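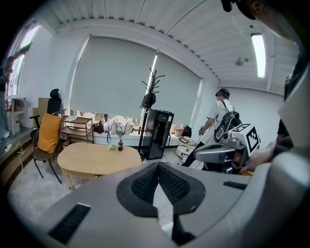 Hi all! I finally got around to putting up the page from our demonstration days at Jestwood, where a bunch of us spent part of October teaching tasks to a robot by doing them ourselves, with grippers in our own hands. I've wanted to write this up for ages and kept putting it off (sorry, Marilou, you can stop emailing me now).

The hand-held grippers

The gray one is what I lived with for most of the month. You hold it, you close the fingers on whatever you're picking up, you carry it over, you let go, and you do it all again. The cube with the black square markers sits on top of the second gripper, and those squares are how we work out where the thing is in space. Keep your sleeve off the cube! I lost a good chunk of a morning to my own cuff.

I took most of my turns in the lounge, near the oval coffee table. I like that room. It has a low shelf, a few chairs, steps, a big window with a blind, and all the everyday clutter you'd find in a place where people eat lunch. My demos in there look a lot less tidy than the ones I did at a bare bench, and I think they're better for it.

Somebody always asks how many tries it takes. For the cup task we wanted 500 good ones and ended up recording 700, and then Sachiko went through and threw out the ones where we'd fumbled. She was kind about it, mostly. A fair few of mine went.

A few things I picked up along the way:

Go slower than feels natural, but don't stop dead in the middle. My pauses turned up later in the robot's own moves, and watching an arm hesitate exactly the way I do was pretty weird.

Start from a different spot each time. I kept drifting back to the same patch of floor until Upendo put tape down and made me move.

Take a break after some 20 minutes. My wrist was complaining well before that on the first day, and my grip gets sloppy when I'm tired.

Talk to the person on the other gripper before a two-person task. Jennylyn and I tried a handover without agreeing who'd let go first, and we both hung on like it was the last donut.

We did some remote control too, with the Plavent arm and a pair of joysticks. It's a totally different feeling, more like parking somebody else's car. Rhonda is great at it and I'm not. I'd still pick the hand-held way for anything fiddly, since I can feel when the object starts to slip.

Next up is folding towels, with 2 grippers per person. If you're at Jestwood and want a turn, come find me or Marilou and we'll get you on the list. Short sleeves, please!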